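Carnet d'atelier – conversion électrique de la dameuse à plaque
22 septembre 2019

Imprimer | Envoyer par e-mail
2 commentaires

Bon, je reprends là où je m'étais arrêté, c'est-à-dire au faisceau basse tension, avec le gros connecteur orange qui refusait de se verrouiller. C'était bête comme chou : le joint avait roulé d'un côté au moment d'enfiler la coque. Je l'ai sorti, graissé (très peu, hein, Hauwa, je te vois venir), remis à plat, et clac. Une demi-heure de perdue mardi pour ça, et trente secondes ce matin.

Le reste de la matinée est parti dans la batterie. Pour ceux qui n'ont pas suivi : on garde la plaque et l'excentrique d'origine, on dépose le monocylindre essence et on met à la place le moteur Akpan avec son contrôleur. La batterie, c'est le pack Nondeo en 48 V, celui qu'on avait déjà sur la mini-chargeuse. L'idée de Kayode est qu'un chantier puisse passer le même pack d'une machine à l'autre dans la journée, et je suis de plus en plus d'accord avec lui, même si ça nous complique drôlement le berceau.

Le berceau, justement. Un pack sur une mini-chargeuse, ça vit tranquille. Sur une plaque vibrante, ça prend des coups en continu, et les quatre silentblocs que j'avais choisis au départ sont trop durs. J'avais pris les mêmes que pour l'ancien réservoir, par flemme, je l'avoue. À régime de travail, l'accéléromètre posé sur le couvercle du pack raconte une histoire assez moche : une belle bosse en plein dans la plage où la machine passe sa vie. J'ai coupé tout de suite. 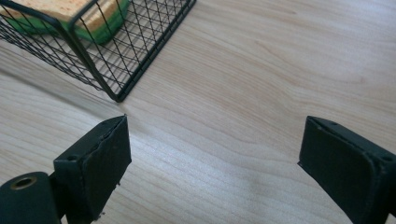 Table en bois clair et panier en fil noir, dimanche à l'atelier.

J'ai donc remonté avec les silentblocs souples de chez Ketari, ceux que Yetunde avait commandés pour autre chose (je t'en rachète, promis !). Là, ça change tout. La bosse descend en fréquence et on la traverse seulement au démarrage et à l'arrêt. En échange, le pack a beaucoup plus de débattement, et au premier arrêt un peu brusque il est venu taper contre l'arceau. Pas fort, mais j'ai entendu le toc et je n'ai pas aimé.

Deux pistes pour ça :
– une butée caoutchouc de chaque côté, en laissant assez de jeu pour qu'elle ne travaille jamais en régime normal ;
– une rampe d'arrêt dans le contrôleur, pour traverser la résonance plus vite.

La deuxième est gratuite, alors j'ai commencé par là. Le contrôleur Akpan accepte un freinage actif en fin de course. J'ai réglé l'arrêt à 2 secondes, et le pack ne touche plus. Plus court, je n'ose pas : l'excentrique a une sacrée inertie et je renvoie tout ça dans le pack, qui n'apprécie sans doute pas quand il est plein. À vérifier avec une batterie chargée à bloc, je n'en avais pas sous la main.

Je mettrai les butées quand même. Un opérateur qui tape sur le coup-de-poing d'urgence se fiche bien de ma rampe, et dans ce cas-là le moteur part en roue libre.

Essai dans le bac à sable derrière, ensuite. Consigne habituelle, allers-retours en ligne droite, demi-tour en bout de bac, sans pause. J'ai relevé 525 Wh au compteur pour l'essai complet, pertes du contrôleur comprises. Je m'attendais à pire. La température du boîtier moteur montait encore gentiment quand j'ai arrêté, donc je ne peux rien dire sur le régime établi. Le ventilateur aspire côté plaque, en pleine poussière, et ça c'est une erreur de ma part au moment du dessin. Il faut le retourner ou lui trouver une prise d'air sous le capot, vers le haut.

Côté bruit, j'ai pu parler à Efe par-dessus la machine sans hurler. Il reste le claquement de la plaque sur le sol, évidemment, et un sifflement du contrôleur à bas régime que je trouve plus pénible que le claquement. La fréquence de découpage se règle, je regarderai. 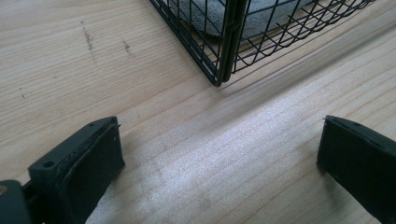
Sieglinde Weidemann : je ne suis pas convaincue par la rampe. Si le pack est à cent pour cent et que le BMS refuse la recharge, ton freinage saute et tu retombes sur l'arrêt en roue libre, avec le toc. Il faudrait soit une résistance de freinage, soit limiter la charge du pack. Et pense au câble de puissance : avec des silentblocs souples, c'est lui qui va faire office de cinquième attache.

Bien vu pour le câble, je n'y avais pas du tout pensé. Je suis retourné voir, et la boucle est beaucoup trop tendue du côté du contrôleur. Avec le débattement actuel, elle tire sur la cosse à chaque aller-retour, et une cosse sertie qui travaille en flexion, on sait tous comment ça finit (la mini-chargeuse, en plein mois de novembre, sous la pluie, merci bien). Je refais la boucle plus longue, avec un collier côté châssis et un autre côté pack, et du câble à brins fins. Il nous reste un bout de rouleau de chez Wevo, normalement ça passe.

Pour la résistance de freinage, j'hésite. Ça fait une pièce chaude de plus à loger sous un capot déjà bien rempli. Limiter la charge serait plus simple, mais le pack est partagé avec les autres machines et je me vois mal expliquer à un chef de chantier que la batterie se charge différemment selon la machine où elle va aller ensuite. On en parle avec Kayode. 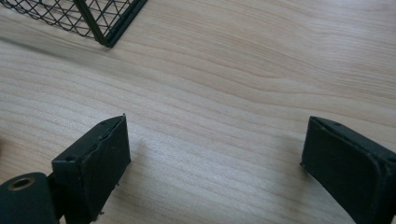 Pour la masse, j'ai fini par tout passer sur la balance du quai : 274 kg prête à travailler, pack compris. On est plus lourds que la version essence et ça se sent au demi-tour, il faut vraiment accompagner. Au compactage, par contre, ce n'est pas un défaut. Yetunde voudrait qu'on refasse le calcul de la force centrifuge avant de toucher aux masselottes, et elle a raison, j'allais les démonter un peu vite.

À faire :
– butées caoutchouc, couper dans la chute de 20 si elle est assez longue
– boucle de câble et colliers, AVANT tout nouvel essai
– retourner le ventilateur
– essai d'arrêt avec pack plein
– racheter les silentblocs de Yetunde
– demander à Efe où il a rangé la clé dynamométrique, la petite

Ah, et le couple de serrage des vis du berceau : j'ai tout marqué au vernis jaune après l'essai. Si quelqu'un passe devant la machine et voit un trait cassé, qu'il me le note ici avec la position de la vis, et surtout qu'il ne resserre pas.

Commentaires (2) | Partages (0)

Derniers billets du carnet
Mini-chargeuse : cosse de puissance, suite et fin
Connecteur orange, premier round
Choix du pack 48 V : le tableau de Kayode
Dépose du monocylindre
Banc d'essai vibrations, câblage des accéléromètres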